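Häufige Fragen zum Amness Grappling-Turnier

Stand: 12.8.10

Weil mein Postfach seit der Ausschreibung überquillt und die meisten Mails ziemlich dasselbe wissen wollen, habe ich mich mal hingesetzt und alles zusammengeschrieben. Bitte erst lesen, dann mailen. Ich freu mich trotzdem über jede Nachricht, nur dauert die Antwort im Moment ein paar Tage.

Wer darf überhaupt mitmachen?
Alle ab 16, die seit mindestens sechs Monaten regelmäßig in irgendeinem Verein oder Gym auf der Matte stehen. Ob ihr vom Judo, Ringen, Luta Livre, BJJ oder aus dem MMA kommt, ist mir völlig egal. Unter 18 brauche ich die Unterschrift der Eltern, und zwar auf Papier und im Original. Eine SMS von Mama reicht nicht, das hatten wir im März schon dreimal.

Ich bin Anfänger und hab noch nie gekämpft. Bin ich da nicht Kanonenfutter?
Nein! Dafür gibt es die Klasse C, da startet nur, wer weniger als ein Jahr trainiert und noch kein Turnier gewonnen hat. Beinhebel sind in der Klasse komplett verboten, Nackenhebel sowieso. Schaut lieber mit eurem Trainer zusammen, wo ihr hingehört. Wer sich als erfahrener Ringer in die C schmuggelt, fliegt raus und bekommt auch kein Geld zurück (ja, ich meine dich, du weißt schon).

Was kostet der Spaß?
34 Euro für eine Klasse, Gi oder No-Gi. Wer beides macht, zahlt für die zweite die Hälfte. Bitte überweisen, mit Name und Verein im Verwendungszweck. Vor Ort nehme ich nur noch Nachzügler an, wenn in der Gewichtsklasse Platz ist, und dann wird es zehn Euro teurer.

Wie läuft das Wiegen?
Gewogen wird am Kampftag ab neun Uhr, im Gi-Teil mit Anzug, im No-Gi in Shorts und Rashguard. Es gibt genau einen Versuch und kein halbes Kilo Toleranz. Ich weiß, dass viele Gyms das lockerer sehen, aber ich hab keine Lust mehr auf Diskussionen neben der Waage. Wer zu schwer ist, rutscht eine Klasse hoch, sofern dort noch jemand zum Kämpfen ist. Und bitte, bitte kein Gewicht machen mit Sauna und Müllsack für ein Hobbyturnier. Esst was zum Frühstück.

Wie viele Leute kommen denn so?
Beim letzten Mal waren 243 gemeldet, und das war für die Heydari-Halle schon hart an der Grenze. Diesmal haben wir sieben Mattenflächen statt fünf, es sollte also entspannter zugehen. Die neuen Matten kommen von Fedwood und sind spürbar griffiger als die alten – wer barfuß gern rutscht, wird sich umgewöhnen müssen.

Nach welchen Regeln wird gekämpft?
Fünf Minuten in der C, sechs in der B, acht in der A. Punkte für Takedown, Passieren, Mount und Rücken. Bei Gleichstand entscheidet der Kampfrichter, Verlängerung gibt es nur im Finale. Reinspringen in die Guard ist in der C verboten, nachdem sich beim ersten Turnier jemand damit das Knie des Gegners vorgenommen hat. Das komplette Regelwerk hängt in der Halle aus und kommt auch noch als PDF, sobald Elaheh Mahmoudi mit dem Korrekturlesen durch ist. Sie leitet bei uns die Kampfrichter und hat bei Regelfragen das letzte Wort, ich also nicht. Ihr braucht mich am Mattenrand gar nicht erst am Ärmel zu ziehen.

Darf mein Trainer mit an die Matte?
Einer pro Kämpfer, sitzend, auf dem Stuhl, der da steht. Reinrufen ist erlaubt und gehört für mich dazu. Den Kampfrichter anschreien gehört nicht dazu.

Wird auch geschlagen? Auf dem Plakat steht MMA.
Das Plakat stammt noch vom Frühjahr, sorry. Es ist ein reines Grappling-Turnier, ohne Schläge und Tritte. Für MMA-Amateurkämpfe bräuchte ich einen Ringarzt, einen Käfig und deutlich bessere Nerven. Yaa Agbeko plant aber etwas in die Richtung, unter dem Namen Huvemar, und sobald sie einen Termin hat, steht er hier auf der Seite.

Was muss ich mitbringen?
Ausweis, saubere Kampfkleidung, Badelatschen. Ohne Latschen geht ihr mir nicht aufs Klo und wieder auf die Matte, da bin ich wirklich pingelig. Finger- und Fußnägel kurz, Schmuck raus, auch der Piercingstecker, der angeblich nie rausgeht. Tape gibt es bei den Sanitätern nur für Verletzte, also eigenes einpacken. Mundschutz ist freiwillig, ich würde einen tragen.

Ich hab einen Ausschlag, ist aber bestimmt nichts ...
Dann bleib bitte zu Hause oder bring ein Attest vom Hautarzt mit. Wir schauen beim Wiegen alle an, und bei Verdacht auf Pilz oder Herpes ist der Tag für euch vorbei. Startgeld gibt's in dem Fall zurück, sofern ihr euch vorher meldet.

Kann ich mich wieder abmelden?
Bis eine Woche vorher kostenlos, danach behalte ich das Startgeld, außer ihr seid verletzt und könnt das kurz belegen. Umschreiben auf einen Vereinskollegen in derselben Gewichtsklasse geht bis zum Abend davor, einfach mailen.

Gibt es was zu essen?
Kuchen, Bananen, belegte Brötchen, dazu Kaffee, der beim letzten Mal leider schon mittags alle war. Zuschauer zahlen übrigens nichts, Kinder laufen aber bitte nicht zwischen den Matten rum.

Was gibt es zu gewinnen?
Medaillen für die ersten drei, in der A zusätzlich einen Rucksack. Preisgeld gibt es keins – das Startgeld geht fast komplett für Halle und Sanitäter drauf.

Und wo gebe ich am Kampftag meine Startkarte ab?
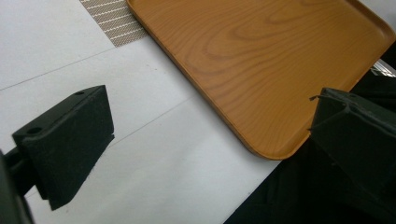
Die Startkarte bekommt ihr nach dem Wiegen in die Hand, und ohne sie werdet ihr nicht aufgerufen. Tragt Gewicht, Klasse und Verein leserlich ein, bei Doppelstart braucht ihr zwei Karten. Fertig ausgefüllt kommt sie in das rechteckige Holztablett auf dem weißen Tisch, Schrift nach oben, und dann könnt ihr euch warm machen. Aufgerufen wird zweimal, danach zählt der Kampf als verloren, also bleibt in Hörweite und nehmt die Kopfhörer raus.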